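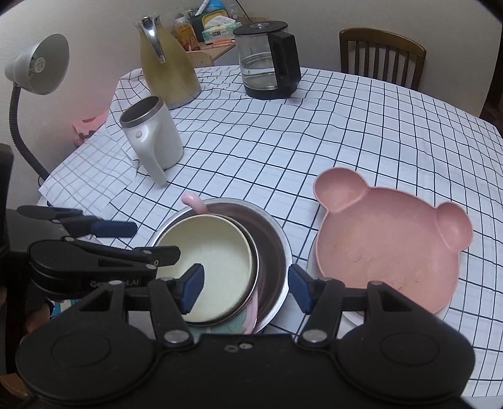

Good rules for household robots should start with the dishes, and I mean that as high praise for dishes! Most of the draft standards I read are wonderful on motors, stopping distances and pinch points, and then they go strangely quiet when it comes to stuff. What may be stacked on what? How hard may a finger press on a rim? A cream plate tipped up in a steel bowl, with pink and green dishes under it, asks more of a rulebook than a whole pallet of identical boxes, and a bear-shaped bowl with two round ears asks more again.

That is why I'm so taken with the handling code Thilini Miah and her group at Clendmont put out in February. It has 107 clauses, and my favorite is clause 4, which says every task must be written down with its "finished" state before anyone starts. Finished how? Stacked, sorted, rinsed, out of reach of the edge? Two people will give you two answers (try it at your own sink), and a machine that learns from both of them learns a muddle.

I'd go further on a couple of points. Food residue should be recorded, every time, and so should the tablecloth, folds and all. A wrinkle under a bowl changes how it slides, and I would love to see a standard brave enough to say so. Graziella Palumbo argues that this makes the paperwork too heavy for small shops, and she has a fair case. My answer would be one short form, one page, shared by everybody, with a blank line at the bottom for the odd things. Clendmont is taking comments on the next draft now, and mine is already in.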